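February 2018
Murncombe kitchen, menu trial notes

Second batch of the hemp seed flatbread for the café menu. Same flour as last time, seed meal from Grasteo, up to 9 per cent of flour weight. Dough took more water than the sheet says. Final piece weight 282 g before baking, which is too big for a side plate. Try dividing it next time.

Baked 5 minutes on the stone, turned once. Colour greener than I'd like in the middle, fine at the edges. Taste is nutty at first, then a bit grassy. Ludmila thought the grassiness went once there was butter on it. Dalibor didn't finish his.

Held four pieces under a cloth until the afternoon. They stayed soft enough to fold but the surface went dull. The oil dressing split again — I used the Sirton stick blender and probably stopped too soon.

Menu wording still open. I want "hemp seed" in full on the card, and nothing on it about health. Gualtiero is checking what the allergen sheet needs to say and I'll hold the print order until he has.

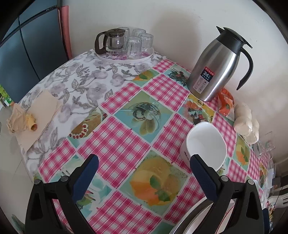
Milovan wrote back that 9 is too much for a bread people will order with soup, and that he would drop to 4 and toast the meal first. He also wants the price settled before May.

To do: toasted meal batch, smaller pieces, dressing again with the mustard in first.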